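PRESSEMITTEILUNG
Zur sofortigen Veröffentlichung frei

Wanduler bringt Übungspad Jalo in den Handel — Nähen lernen auf feuchter Fläche

Dratenine, 23. November 2023

Nadel fassen, durchstechen, Faden nachziehen, knoten. Und dann nochmal. Für alle, die das chirurgische Nähen üben oder unterrichten, gibt es ab sofort ein neues Gewebepad: Jalo, synthetisch, blassrosa, entwickelt und gefertigt von Wanduler in Dratenine. Bestellungen nimmt der Vertriebspartner Radonjić entgegen, Lieferung zunächst an Kliniken, Lehreinrichtungen und Kursveranstalter. Privatkunden später, Termin steht noch nicht fest.

Worum es geht: Viele Übungsunterlagen sind trocken, glatt und ziemlich hart. Für den ersten Knoten reicht das. Wer danach am Gewebe arbeitet, merkt den Unterschied sofort. Der Faden klebt plötzlich an der Oberfläche, die Nadel liegt anders, das Licht spiegelt. Jalo wird deshalb vor der Übung befeuchtet und so benutzt. Ein dünner Film genügt, stehendes Wasser stört eher.

Begonnen hat die Arbeit an dem Pad mit einer Beschwerde. Ein Kurs in Dratenine hatte Übungsplatten zurückgeschickt, weil die Stiche beim Anziehen ausrissen, und zwar immer an derselben Stelle, dicht am Schnittrand. Die Platten waren nicht von Wanduler, das Problem aber bekannt. Es folgten mehrere Mischungen, die meisten davon zu weich. Seit August ist die jetzige Rezeptur im Test.

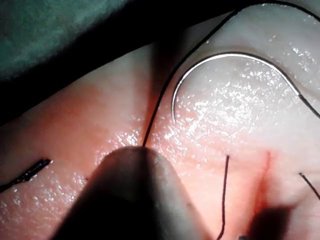
Gebogene Nadel und schwarzer Faden auf der glänzenden Padoberfläche.

Besonders lange wurde über die Farbe diskutiert. Dunkler wäre machbar gewesen, kräftiges Rot auch. Gewählt wurde das blasse Rosa, auf dem sich schwarzer Faden gut abhebt. Auch kurze Fadenenden sollen auffallen, damit sie nach der Übung nicht im Pad stecken bleiben und beim nächsten Durchgang stören. Je nach Licht wirkt das Material mal heller, mal fast lachsfarben. Ist kein Fehler, bitte nicht reklamieren.

Zur Beleuchtung gleich noch ein Hinweis, weil aus den Testkursen am häufigsten danach gefragt wurde: Feuchte Oberflächen werfen viele kleine Lichtpunkte. Manche Teilnehmer fanden das anstrengend, andere wollten genau das. Wer weniger Reflexe möchte, stellt die Lampe flacher oder tupft das Pad leicht ab. Ganz wegbekommen wird man sie nicht.

Der Schnitt

Jalo wird auf Wunsch glatt oder mit vorbereitetem Schnitt geliefert. In der zweiten Variante ist der Spalt innen rot eingefärbt. Das hilft beim Üben der Wundränder: Solange Rot durchschimmert, liegen sie nicht sauber aneinander. Einfache Kontrolle, auch ohne Kursleitung am Tisch. Die glatte Ausführung ist für Kurse gedacht, in denen selbst geschnitten wird. Farbe läßt sich dort nachträglich aufbringen, ein geeigneter Stift ist im Zubehör erhältlich.

In den Testkursen kam vor allem der kurze Schnitt gut an. Lange Schnitte sehen nach mehr Übung aus, führen aber dazu, dass am Ende gehetzt wird. Kurzer Schnitt, wenige Stiche, Ergebnis ansehen, Fäden raus, neu anfangen — so wurde in Dratenine meistens gearbeitet. Das Pad kann anschliessend gedreht und an anderer Stelle weiter genutzt werden. Wie oft, hängt von Nadelgröße und Zug ab. Eine feste Zahl nennt Wanduler dazu bewusst nicht.

Ein Wort zum Faden. Mitgeliefert wird keiner. Die Kurse haben ihre eigenen Vorräte und ihre eigenen Vorlieben, das soll auch so bleiben. Empfohlen wird dunkles Material, gebogene Nadel, und lieber ein kürzeres Stück als ein zu langes. Lange Fäden legen sich gern quer über das Pad und über andere Fäden. Wer dann zieht, ohne hinzuschauen, zieht am falschen.

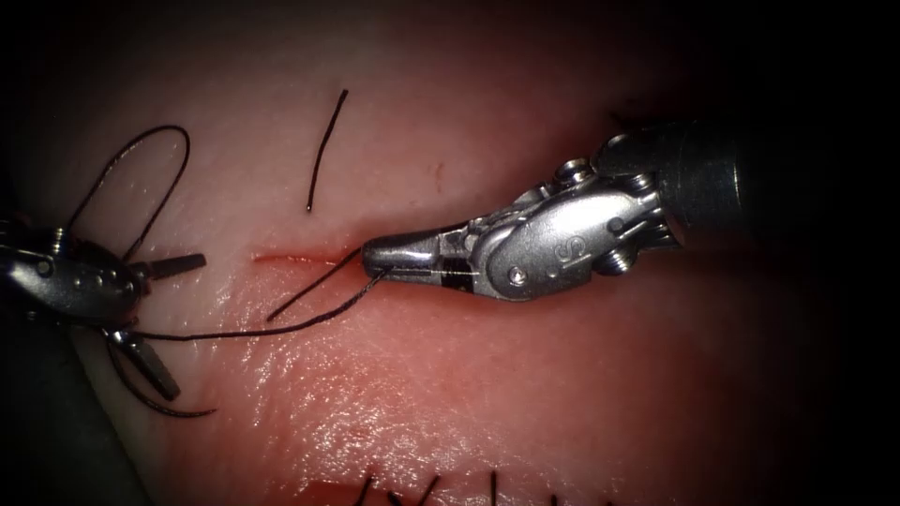

Faden in der Nadelhalterspitze, dazu der kurze rote Schnitt im blassrosa Gewebepad.

Lieferumfang und Pflege

Das Pad kommt einzeln verpackt oder im Kurspaket zu 5 Stück. Im Paket sind 2 Pads mit vorbereitetem Schnitt enthalten, die übrigen glatt. Andere Zusammenstellungen auf Anfrage, dauert dann allerdings länger.

Vor der ersten Benutzung kurz abspülen und leicht befeuchten. Während der Übung nachbefeuchten, sobald der Faden hakt. Danach alle Fadenreste entfernen, mit klarem Wasser reinigen, flach und dunkel lagern. Keine Lösungsmittel, keine Heizung, nicht stapeln solange das Material noch nass ist. Leichte Wölbung nach dem Auspacken ist normal und kann so bleiben, viele Kurse nähen auf gewölbter Fläche sogar lieber.

Jalo ist ein Lehrmittel. Kein Medizinprodukt, nicht steril, nicht für die Anwendung am Menschen. Nadeln bitte wie üblich zählen und in geeigneten Behältern entsorgen, auch im Übungsraum. Gerade auf hellem, glänzendem Untergrund wird eine silberne Nadel leicht übersehen.

Vorführung und Muster

Radonjić zeigt das Pad in den eigenen Räumen in Dratenine. Geplant sind zunächst zwei Termine, jeweils am Nachmittag, mit Gelegenheit zum selber Nähen. Instrumente und Faden liegen bereit, eigenes Material darf mitgebracht werden. Anmeldung über die Vertriebsstelle, Plätze sind knapp. Lehreinrichtungen können vorab ein Musterpad anfordern, solange der Vorrat reicht. Um eine kurze Rückmeldung nach dem Test wird gebeten, gern stichwortartig, gern auch kritisch.

Preise stehen in der Händlerliste, die parallel zu dieser Mitteilung verschickt wird. Für Kurse mit laufendem Bedarf gibt es Staffelpreise, hierzu bitte direkt Kontakt aufnehmen. Ein festeres Pad für Fortgeschrittene ist in Arbeit, ebenso eine mehrschichtige Version. Zu beiden gibt es derzeit weder Bilder noch Datum.

Über Wanduler
Wanduler fertigt Übungsmaterial für die medizinische Ausbildung, Schwerpunkt Nahttechnik. Entwicklung, Guss und Verpackung am Standort Dratenine.

Über Radonjić
Radonjić vertreibt Lehr- und Verbrauchsmaterial für Kurse und Kliniken und übernimmt für Jalo Lager, Versand und Reklamationen.

Pressekontakt
Wanduler, Pressestelle, Dratenine
Bildmaterial in Druckauflösung auf Anfrage. Abdruck honorarfrei mit Angabe „Foto: Wanduler“, Belegexemplar erbetten.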